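Taller compartido Trinwood - Registro de incidencias técnicas
Incidencia n.º 1472
Asunto: pérdida intermitente de seguimiento en la pinza manual derecha
Equipo: pareja de pinzas manuales Cemel, con cubos de marcadores impresos
Software: módulo de seguimiento Thepsuriya
Prioridad: media
Estado: en observación

1. Descripción del problema

El usuario del proyecto comunica que la trayectoria registrada de la pinza derecha presenta saltos de posición cuando el ejercicio se realiza en el interior de un compartimento. La pinza izquierda, utilizada en la misma sesión, no presenta el defecto. En la grabación más afectada, de 2117 fotogramas, el módulo marcó 31 como no válidos, todos ellos correspondientes a la pinza derecha.

El fallo no se reproduce sobre mesa despejada. Tampoco se reproduce con la pinza derecha sujeta en el banco de pruebas - se dejó en marcha 14 minutos sin una sola advertencia.

2. Comprobaciones efectuadas

2.1. Se revisó la versión del módulo en ambos equipos. Coincidente.

2.2. Se intercambiaron los cables de datos entre las dos pinzas. El defecto permaneció en la derecha, por lo que se descarta el cable.

2.3. Se verificó el apriete del soporte del cubo. Se apreció una holgura leve en uno de los tornillos y se corrigió. Los saltos disminuyeron, sin desaparecer.

2.4. Se repitió el ejercicio en la taquilla metálica, introduciendo la pinza derecha en el compartimento superior abierto y manteniendo la izquierda fuera.
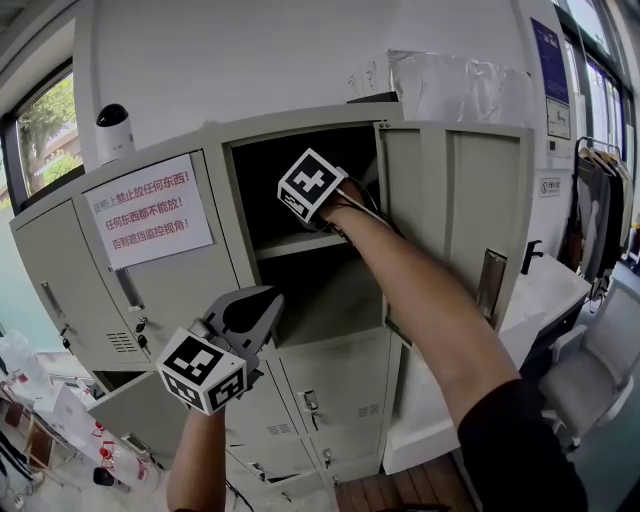 2.5. Se repitió la prueba anterior con las persianas bajadas y luz artificial constante. El número de advertencias se redujo a la mitad. Se mantuvo el mismo recorrido y la misma velocidad de entrada.

2.6. Se midieron las caras del cubo derecho con calibre. Una de ellas difiere en 0,6 mm del valor declarado en el archivo de configuración, que procede de una impresión anterior.

3. Valoración

Se estima que concurren dos causas. La primera es el valor incorrecto de tamaño de marcador en la configuración de la pinza derecha. La segunda es el contraste entre la luz de la sala y el interior de la taquilla, que obliga a la cámara a reajustar la exposición en el momento de la entrada. Queda pendiente determinar el peso de cada una.

4. Medidas adoptadas

Se ha corregido el tamaño de marcador y se ha recalibrado la pinza derecha. Se ha fijado la exposición de la cámara en modo manual. Se ha solicitado a Sondham un nuevo juego de cubos en acabado mate, con entrega prevista en mayo.

Se ruega a los usuarios que no modifiquen el archivo de configuración compartido - toda variación deberá guardarse en una copia con el nombre del proyecto.

5. Seguimiento

Primera repetición tras los cambios: tres advertencias, ningún salto visible en la trayectoria. Segunda repetición: una advertencia. La incidencia permanecerá abierta hasta la recepción de los cubos nuevos.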